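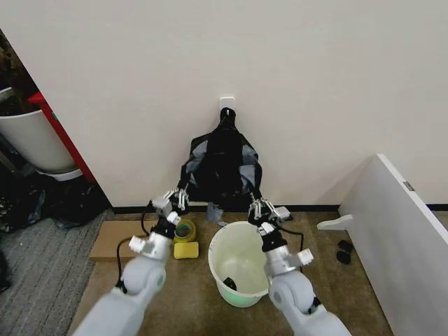
The white bucket on the brown carpet, in its corner.

Hi all, spring update on the Mallport household compost pickup. Grab a coffee, it's a bit long!

First the good news. We now have 106 households signed up, and most of them put their scraps out every week without a reminder from me. The grant paid for the buckets, the liners and the first stretch of truck rental from Grodeck, and I'm happy to say the truck has only let us down once (a Thursday, of course, our heaviest route). We got everything picked up by 8 that evening, and people were very nice about it.

The Dimitriou Street garden is taking all of the finished compost and would gladly take more. They've started two new beds for beans and squash, and they've asked if we could sift it a bit finer next time. I said yes before I'd thought about who does the sifting, so that's on my list for April.

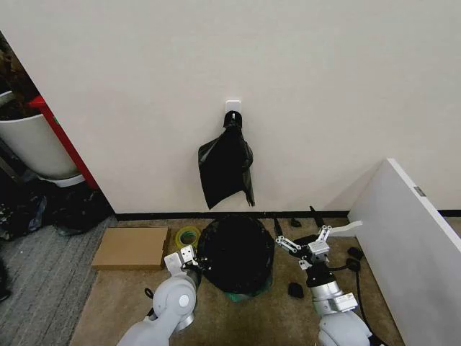

Now the harder part, which is contamination. We still find stickers, rubber bands and way too many "compostable" forks that don't break down in our piles. I rewrote the flyer with bigger print and fewer words, and the last few loads looked cleaner to me — I'd like another month before I promise you anything, though.

Money: we have $2,000 left in the supplies line. I'd like to move half of it to printing and translation, as the Skukinari apartments are next on the route and a lot of families there would rather read the flyer in their own language. Could you let me know if that needs a formal request or if an email is enough?

Also, the scale at the drop site is reading heavy again. I've left the weights out of this report until it's been fixed, and I'll send them separately with the receipts.

Thanks again for backing this — it's been a really fun few months!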